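Collecting the Start Button Set

2019-09-25

I spent most of this month on demonstrations for the button task in Trivirness, the simulator we use at Toltby. The goal is 1,000 episodes before I train anything. I have 89 that I would keep.

Each one is short. The arm starts in a random pose, the button box gets dropped at a random angle, and I steer the gripper over to it and press. The green pegboard stays on the table even though this task never uses it. I want the model to see clutter from the beginning. 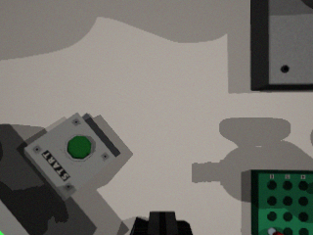
My first batch was bad. I always came in from the same side, so the policy learned the path and paid no attention to where the box was. I threw out 12 episodes and recorded them again with the box turned every which way.

Shadows are randomized now too. Gemeck, the lighting add-on, moves the lamp between episodes. It slows down the reset, but I left it on.

Next is the peg task, which I hope to finish by December. I'll post the loader script once it stops crashing on long episodes.

3 Comments | 12 Shares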